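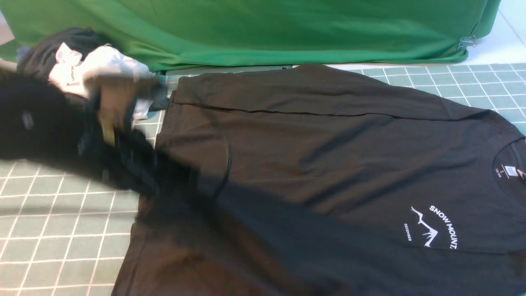 A black T-shirt on the cutting mat.

The Shirt from Hutlow

Sosina had kept her brother's shirt for 40 weeks before she took it to Hilde, the tailor in Kusuma.

"You want it smaller?" asked Hilde.

"No. I want it to stay the same, but I want to wear it."

Hilde thought about this for a long time. Outside, the bus to Hutlow came and left again. Then she put down her scissors and closed the box of pins.

"For this work I take no money," she said. "Put it on and walk home slowly."

Sosina did so. The sleeves came down to her elbows, and it was raining a little.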